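## Arm in the staff kitchen: what happens to our morning hours?

**zinhle_l** wrote:

Hello all. I work in the kitchen team at Grolorow, the Govden building. We are eight persons for breakfast and coffee. Since June the management is planning a robot arm for the coffee counter and for putting things back in their places, and now they share the simulation with us so that we can comment before anything is installed.

I want to ask people who already had this at their work. My concern is less the coffee and more the small tasks around it. In the morning I make coffee, but I also wipe, I put the jars back on the shelf, I notice that the syrup is finishing, I talk with the person from accounts who has a sick mother. On the plan all this is one line, "counter duties, 93 minutes". They want to give the line to the arm and move two of us to the lunch preparation, which starts later. For me a later start means a different bus and somebody else must take my son to school.
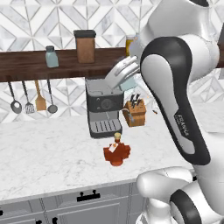
The manager, Ingrid Esposito, was correct with us, I must say it. She said no contract will be cut this year. But she could not say who decides when the arm does a task badly. Is it us who call somebody? Do we stop it? Is it in our job description and is it paid? If you have answers from your own place, please write how it was in the first months.

---

**sizwe.m** wrote:

We had a similar project at Skomus, in the canteen, one arm on a fixed base. My short answer: ask for the task list in writing, before the training and not after.

In our case the arm took the lifting and placing of containers. Good, my shoulder is thankful. But the stock check was never on any list, because a person did it with the eyes while doing other things. For the first weeks we were out of sugar two times and each team thought that the other team was ordering. In the end it became a proper duty with a name next to it, and seven minutes at the end of shift. It should be like this from the beginning.

About stopping it: everybody who stands near must be allowed to stop it, without asking and without writing a long explanation later. At our place there was first a form of two pages for each stop. You can imagine that people stopped it very little. When they changed the form to one line, the number of stops went up and the technicians were finally learning where the problems are.

Also check where you will stand when it moves. A kitchen counter is planned for persons who say "sorry, behind you". We lost a good part of our working surface for the safety distance and it was not in the drawings.
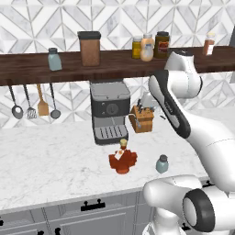
**vusi_baloyi**: I don't agree that it is so much a question of lists. I was on the other side, I helped with the introduction at Gumede, and we had all the lists you can wish. What made the people angry was the schedule. The hours were moved first and the talking came later. Zinhle, your problem with the bus is a real problem and you should put it in the comment exactly as you wrote it here. Planners read "shift starts later" and they think it is a gift.

And one thing in defense of the simulation. It is much cheaper to say now "this jar is too high for a short colleague to take it down by hand" than to say it when everything is screwed to the wall. Please use it.

---

**sizwe.m** wrote:

@vusi_baloyi The schedule comes from the list! If the list says that counter work is one line, then the schedule moves the whole line. So I think we say the same thing, only you say it from the office.

---

**vusi_baloyi** wrote:

From the office, yes, after six years in the dish room. But okay, I accept half of it.

---

**zanele_lekota** wrote:

I am Zinhle's sister and I do not work there, so take it as an outside opinion. I think you are all too polite. If the arm saves money, then a part of this money should go to the people who must teach it and watch it. Did somebody ask about pay? In my work (a laundry, not a kitchen) the ones who run the folding machine are in a higher group since the last agreement. It was not offered, we asked for it.

---

**zinhle_l** wrote:

Thank you, this helps more than the information meeting. Zanele, I asked about pay and the answer was "we will look at it", so I will ask again in writing.

I sat yesterday with two colleagues and we divided the one line into real tasks. Making drinks. Putting back what people leave on the counter. Checking what is nearly empty. Cleaning the machine, the tray too. Wiping. Helping visitors. For every task we wrote who does it now, if we would be happy to give it away, and who is responsible when it goes wrong. To my surprise, most of us would give away the putting back immediately. 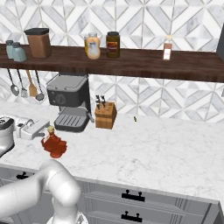

The machine cleaning is where we disagree. One colleague says it is the worst task and the arm can have it. I say that a person should do it, because when I clean I find the problems, a worn seal for example. We left both opinions in the paper. We also wrote that the two people who move to lunch should be asked first and not selected, and that the start hour must be known one month before.

I also put in the one-line form from Sizwe, I hope it is okay. Ingrid has confirmed that she will take the paper to the planning people and that one of us can come with her. Probably it will be me, and I am a little nervous about the presentation.

---

**sizwe.m** wrote:

It is more than okay. If you want I can send you our old form and the new one, so you can show both. Write me a private message with your e-mail.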